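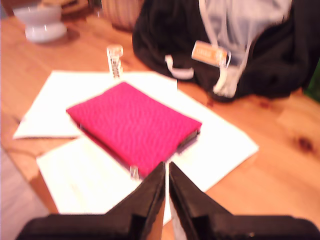

Montoya police add evening hours at records window

The Montoya Police Department will keep its records window on Hotora Street open until 7 p.m. on weekdays starting in March. Residents can pick up crash and incident reports there, and can now file a theft report in person without waiting for a patrol officer.

The change follows a run of break-ins at the Flovell storage lot, where 30 units were opened over three nights in January. Many renters work days and had trouble getting copies of their reports to insurers. Losses at one unit alone came to more than $2,000.

Detectives are still looking for a white pickup seen near the Sturketti Road gate. No arrests have been made.

Renters who haven't reported a loss should bring a photo ID, their rental agreement and a list of missing items — serial numbers too, if they have them. Copies of finished reports cost $3 each.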